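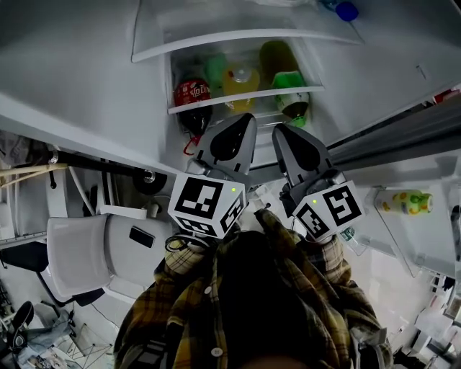 One reader of the old version of this entry objected that a victim impact statement is "only a speech before the sentence," and asked why it needs its own article. The objection is common, but in many courts the statement is part of the record and the judge must consider it.

A victim impact statement is a written or spoken account, given to a court after a guilty plea or a conviction, of the harm which a crime has caused. In Studmont County it may be given by the injured person, by a parent or guardian of a child, or by close family of a person who died.

Form and limits

The county form has 2 pages. A spoken statement may last 18 minutes, and the judge can allow more time. The speaker addresses the bench - not the defendant - and may bring one support person. Insults and threats are not permitted, and the judge may stop a speaker who continues after a warning.

Local practice

The Akard courthouse accepts written statements until noon on the day before sentencing. At the Jorel branch they are read aloud by a clerk if the writer wishes it. The Shboul Legal Aid Office helps with translation, and in its last yearly report it listed 200 statements prepared in this way.

See also: Restitution; Plea hearing; Parole

Contact the editors | Copyright Studmont Law Encyclopedia | Back to top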